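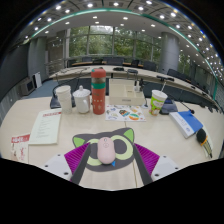
4.2 Grip, weight and the end of the working day

The literature on hair dryers is mostly a literature on hair. Heat damage to the cuticle has been measured many times over, and moisture loss nearly as often. The arm that holds the dryer up has received less care, although it is the part of the system that tends to file complaints. This section reports what stylists told us about handle shape, and what the logging sleeves recorded while they were telling us something else.

Seventy stylists from salons in Wutdale took part. Each worked with two dryers, the Sepp (a conventional pistol grip) and the Lilari (a short barrel with the handle set under the motor), and used each for a full rotation before switching. Half began with the Sepp. The sleeves, supplied by Prorkus, recorded wrist angle and shoulder height for every blow-dry, giving 3308 usable sessions after we removed those in which the sleeve had been put on upside down. There were more of these than the instruction sheet had led us to expect.

Figure 2 plots time spent with the elbow above shoulder height against the length of the client's hair. For short hair the two dryers can't be told apart. From shoulder length on the curves separate, and the Lilari users keep their elbows lower, mainly during work at the crown. The gap is widest late in the afternoon, when Sepp users begin to lean the whole upper body sideways to spare the shoulder. Several described this lean as their technique.

Figure 2. Share of session time with elbow above shoulder height, by hair length and dryer. Bars show the spread between stylists.

Stated preference ran the other way. Most participants rated the Sepp as the more comfortable tool, including many whose sleeve data suggested a long and quiet argument with it. When asked why, they spoke of balance, habit and the sound of the motor. One wrote that the Lilari "feels like drying someone with a kettle." We have not found a scale on which to place this remark, but it was echoed by others in milder form.

Familiarity is the obvious explanation. Almost all participants trained on pistol grips, and a single rotation is a short time in which to forget an apprenticeship. Weight may also play a part. The Lilari is 200 grams lighter, and in the comment forms lightness was often taken as a sign of a weak motor, even though both dryers were set to the same airflow before each rotation.

Cord handling was not controlled. Salons differed in where the sockets were placed, and in one the only free socket was behind the client, which produced wrist angles we had assumed to be sensor faults. These sessions were kept in the analysis. Leaving them out shifts the curves in Figure 2 slightly downward for both dryers and does not change their order.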